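Trandley Playhouse Archive: Frequently Asked Questions

What does the archive hold?
Programs, prompt books, playbills and company account books from the Trandley Playhouse and its touring companies. The catalog lists 2,981 items. Most came from the Kwok bequest.

Are the items online?
Some 900 playbills have been scanned. Prompt books are not scanned and must be read on site. 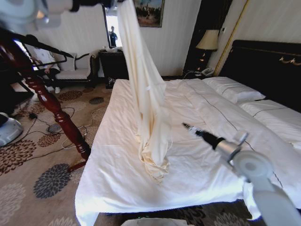

Cream cloth over a white duvet.

How do I find an actor?
Search by surname first, then by company. Spellings vary between playbills, and stage names are indexed separately. Married names are cross-referenced only where a program confirms them.

What does "Flosness number" mean?
It is the shelf number from the older Flosness card index. Quote it if you have it. Numbers with the suffix B refer to the back of a two-sided bill.
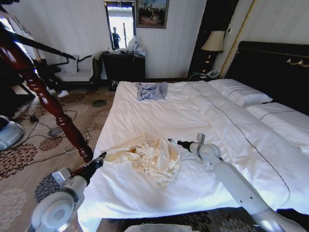 Numbers without a suffix refer to the front, or to a single-sided bill. Box 97 was renumbered in May and its old numbers no longer work in the search form.

Can I order copies?
Yes. Allow 28 days. Copies are supplied as TIFF or PDF files through the Asico download page. Bound volumes with tight spines are not copied.

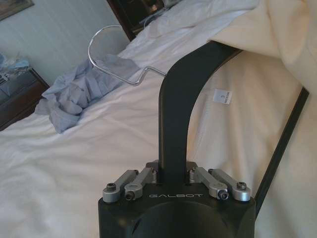 Gripper with silver linkages, marked GALBOT.

How should I cite an item?
Give the title, year, box and item number, followed by "Trandley Playhouse Archive."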